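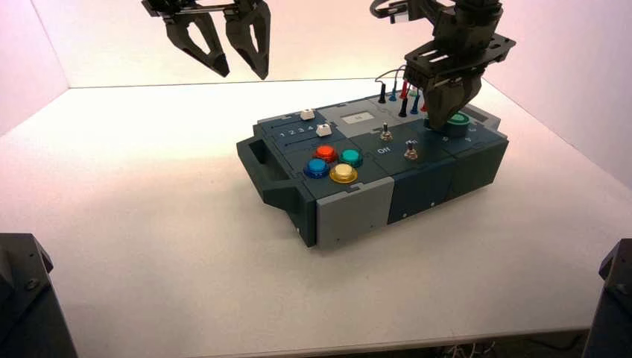
By the Sisodia project group, final report, Friday, December 7, 2018

Our assignment was to plan and buy a two-arm test cell for the teaching lab and to write down what we would do differently. The second half turned out longer than the first.

We started in May with a spreadsheet of 41 line items. The arms took up most of the budget and nearly all of our attention, as expensive things do. We compared two suppliers, Zolaneo and Postis, and spent weeks arguing over reach and payload. The winning quote came from Postis. It did not include fingers.

Fingers, then. Ours are black, with a triangular cutout and a pointed tip, and they will press a round button on top of a task board without any fuss over alignment. Small toggle switches worry us more. We budgeted for one set per gripper and should have budgeted for spares, which Rirkent quoted with a lead time of 21 days.

The task board was the easiest purchase to defend. It puts arcade-style buttons, two sliders, toggle switches, a little display and banana plugs into one box, so we could cross several homemade fixtures off the list. It also has a carrying handle. We use the handle more than the display.

The enclosure was a late addition. Plain white walls and a white tabletop cost very little, and we recommend them to anyone who has tried to do vision work in front of a bookshelf.

Cables got a single line in the spreadsheet: "cables, misc." We went over that line three times. Some of the result is still on the floor under the table, and cable management is now a request for next year's budget.

What we would change:

Price the cell as a whole before picking the arms.
Order spare fingers with the first order.
Give cables their own section – and a number somebody believes.
Hold back money for the last month. We had 3 percent left, and it went on screws.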